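**Bottle, can and cups on the floor mat, is sorting worth it?**

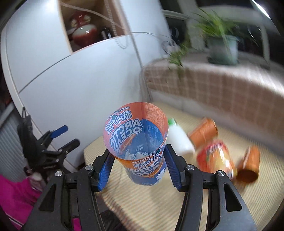 *Arctic Ocean mandarin soda, 480 ml*

**wiketti99:** Picking up after Friday. Bottles, cans and paper cups all go in one bag at my place. Change my mind.

**jean_imrie:** Paper cups usually have a lining. Ours get pulled from recycling every time.

**Lennox14:** Says who? I've put them in since April and never got a note.

**jean_imrie:** No note doesn't mean they got recycled — it means the truck came.

**wiketti99:** So cups in the trash, fine. Not buying that caps matter.

**Lennox14:** Me neither. Caps stay on.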